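Setting the Table Again: The Stunico Residence Reviews Its Meal Service

The decision to end individual room trays at the Stunico residence was made in the spring, after a review of how its 66 residents were eating. The director of resident services, who oversaw the change, met with us on a Wednesday afternoon between the lunch and supper sittings.

"Our figures on nutrition were acceptable," the director said. "Our figures on company were poor. A resident could take 4 meals in a row without speaking to anyone but the person delivering them."

The residence had used a central kitchen, operated under contract by Kimaro, since it opened. Meals were plated in one building and carried to another. Under the new arrangement, the main dishes arrive in bulk and are served at the table, and residents may ask for more or less of each item.

"Portion size was the most frequent complaint in our survey," the director said. "We received 140 completed forms from residents and families, and the word 'choice' appeared on a great many of them. People wished to be asked."

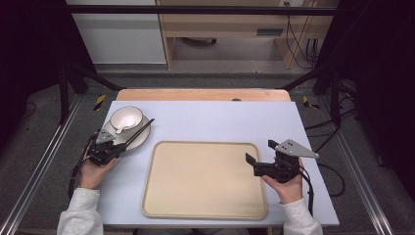
Families had been less certain, and one daughter wrote that her mother had eaten alone by preference for most of her life and should not be made to feel that she was doing something wrong. The director keeps that letter on file and refers to it often.

"It was a fair objection, and the policy was amended," the director said. "Any resident may still eat in private, on any day, without giving notice. We removed the form that used to be required."

The cost of the change has been modest. Additional serving hours were offset in part by a reduction in wasted food, which the residence began weighing in May. The first full month showed a drop of 243 pounds against the month before. The director was careful to note that a single month proves little, and that the warmer weather may have affected appetites.

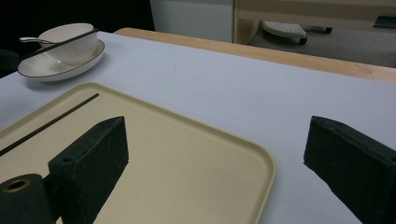 Staff training was the longer task. Servers attended sessions arranged through Stustier on hearing loss, swallowing difficulties and the pace of conversation at a shared table. The director also asked the team to reconsider small matters of equipment. A beige tray with rounded corners, for instance, is still in regular use, but servers are now taught to ask whether a resident would like the dishes lifted off and set down directly on the table.

"That question takes a few seconds," the director said. "We had gone years without asking it."

A second review is planned for the fall. It will examine the evening meal, where attendance in the dining room remains lower than at noon, and will consider whether supper is being served too early. Residents will be invited to comment in writing or in person, and the findings will be posted outside the dining room.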